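Nemham Play Library
Returned set check, Room 2
Set: Minis, tea and stacking
Set no. 707
Date: 7/25/19

Mark each line OK, FIX or PULL. Comments go next to the line they belong to. Wash first, check second.

TABLE AND ROOM

Tabletop wiped down before start: OK
Light good enough to see hairline cracks: OK. Use the hand lamp for anything dark colored.
Wall behind table: OK. A few smudges, not urgent. Add to the November cleaning list.
Floor clear of bags and boxes: FIX. Kivau delivery was left by the door again. Moved to the hall shelf.

PLATE, PURPLE

Rim, run a finger all the way around: OK, no sharp spots
Cracks or white stress lines: OK
Sits flat, does not rock when pressed: OK
Bite marks: OK. Light scuffing on the underside, normal wear.
Set number on underside: FIX. Label half gone, reprint.

CUP, TEAL, SIX-SIDED

Top edge: OK
Corners where the sides meet: OK. Press each one from inside with a thumb.
Round hole, low on one side: OK. It is part of the cup. Check for splits running out from it.
Small notch at base: OK. Same as above. The last checker marked this as damage and pulled the cup, so it went out of the set for a month for no reason. 
Stands steady on the plate: OK
Small parts test: OK, does not fit in the tester
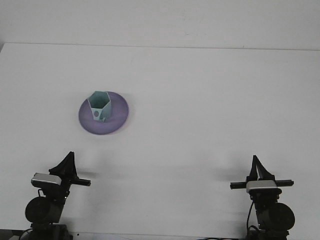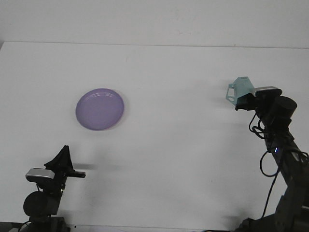 BAG AND CARD

Drawstring, length: FIX. Too long. Cut and knot it, then measure against the strip on the wall.
Seams: OK
Contents card: FIX. Still the old Mamani card, which lists a spoon. There has been no spoon in this set since we took it over. Cross it out until the new cards come.
Age sticker: OK

STORAGE

Set dry before bagging: OK
Shelf label matches bag: OK
Heavier sets on lower shelves: PULL for the bottom bracket, left side. Screw is loose and the shelf dips. Nothing goes on it until it is fixed.

RESULT

Set may go back out once the label is reprinted and the drawstring is cut. The card can wait. Shelf to be looked at separately, use the building repair form and not this one.

Next check when returned, or in November with the rest of the Minis.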